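December, 14:00
Sorting bench, knitwear

Carried on with the donated knits from crate 14. Rostislav Holub had left them shaken out but not graded, so I started from the top and worked down. Bench wiped before I began, since the last batch left lint that got into everything pale.

Same routine as before. Look over the front, turn, look over the back, then cuffs, neck and hem. Anything with a hole bigger than a fingertip goes to Yevhen Savchuk for mending. Anything felted goes to cut pieces. The rest gets folded in thirds, sleeves in, and ticketed.

The plain knits were quick. Two had the old Flakard tickets still pinned inside, which I took off and put in the tin. The cables are slower. They don't lie flat, the folds spring open again, and it is easy to miss a pulled stitch in the dip beside a braid. Ľudovít Oravec wants them smoothed by hand before folding – I tried it both ways and he is right, the stack stays up longer.

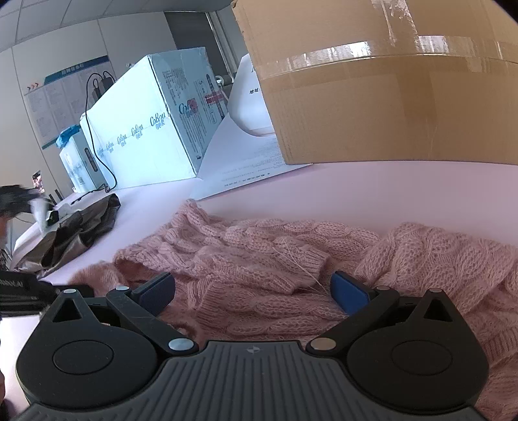 Item 704, pink cable knit, before smoothing. Stray pale threads over the middle.

Notes on 704. Fuzzy yarn, loose gauge, cables running every way once it is bunched up. The threads worried me at first but I could not find a break under them. Eased the longer ones through to the inside with a blunt needle, did not cut. Cuffs are ribbed and still have stretch. Graded B, for the fuzz and the threads. Would go to A with a light comb, but the Susus comb is too harsh for this yarn and I am not using it again after what it did to the gray cardigan. Ask Ignacio Zapata if the softer brush from Vávra came.

Folding time went up on this one. Thirds makes it too thick for the shelf box and the lid won't close. Folded in half with the sleeves crossed over the back it fits, though the neck gets a crease. Radek Vondráček suggests rolling. Not tried yet.

Finished the crate with 28 pieces graded. Mending pile is on the lower shelf, labeled.

To do:
– new tickets, nearly out
– try rolling on the thick cables
– move the Ginik bags off the end of the bench, they shed
– write up the fold for 704 on the wall sheet if Ľudovít agrees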